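September
By Raymonde Grewal

My sister rented an apartment in the Fraser building last spring. The lease ran to 32 pages. She read all of them, which puts her ahead of me, and on page 20 she found a clause saying she could be charged for "restoration of surfaces" when she left. She asked the office what that meant. They told her it depended.

I have been thinking about that answer for months. I believe landlords should have to give every new tenant a printed price list for move-out charges, on the day the lease is signed, and should be held to it. A hole in the wall costs this much. A lost key costs this much. If a charge isn't on the list, it can't come out of the deposit. 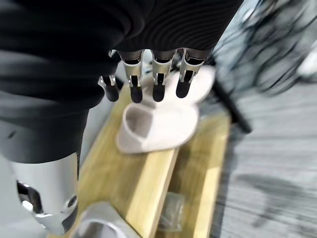
Right now the tenant learns the price after the money is already gone. When I left my last place, in Elska, my deposit was 985 dollars. I got a check for less than half of it and a letter with four lines on it. One line said "cleaning, general." I had cleaned for two days. Maybe I missed something, and I would have paid for what I missed, but I couldn't tell from the letter what it was. I called twice and got a recording both times.

People say you can take it to small claims court. You can. You take a morning off work, you pay a filing fee, and you stand up and argue about an oven. Most renters do the math and let it go. The company knows they will - I don't think that's an unfair thing to say about a company that has done this with hundreds of leases.

A price list would not stop every fight. There would still be arguments over whether a scratch was there before. But the size of the bill would be settled, and that is the part that scares people. Garages post their hourly rate on the wall. Dentists will tell you the cost of a crown before they start drilling. I don't see why an apartment should be different.
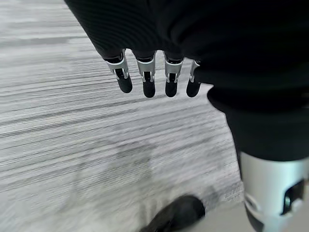 Brayden Chisholm thinks I have this backward. A fixed list, he told me, would only push landlords to set every number high, and the tenants who now get charged a fair amount for a small stain would end up paying for the worst case. He also said that repair costs change over a two-year lease and that an owner with three or four units can't afford to guess wrong.

I take the second point more seriously than the first. If prices on the list are high, at least I can see that they're high and compare them with the building down the street. I can't do that now. As for rising costs, let the list be updated when the lease is renewed, with both sides signing the new one. A small owner already has to guess at costs when setting the rent.

There is a version of this in Plernard, where one of the bigger management offices started handing out a single sheet with its leases. It's not a law there, only something they do. A coworker of mine rents from them and keeps the sheet on her refrigerator. She painted her bedroom dark green knowing exactly what it would cost her to leave it that way, and decided it was worth it.

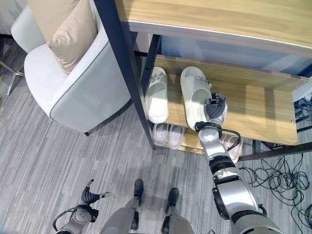

That seems to me how a grown person should be treated. You live in a home for years. Things get worn and bumped, and some of that is ordinary use that no one should pay for, and some of it is damage that you should. My sister still has her lease in a kitchen drawer with page 20 folded over. She has asked the office again, this time in writing, what restoration of surfaces means and what it costs. So far they haven't written back.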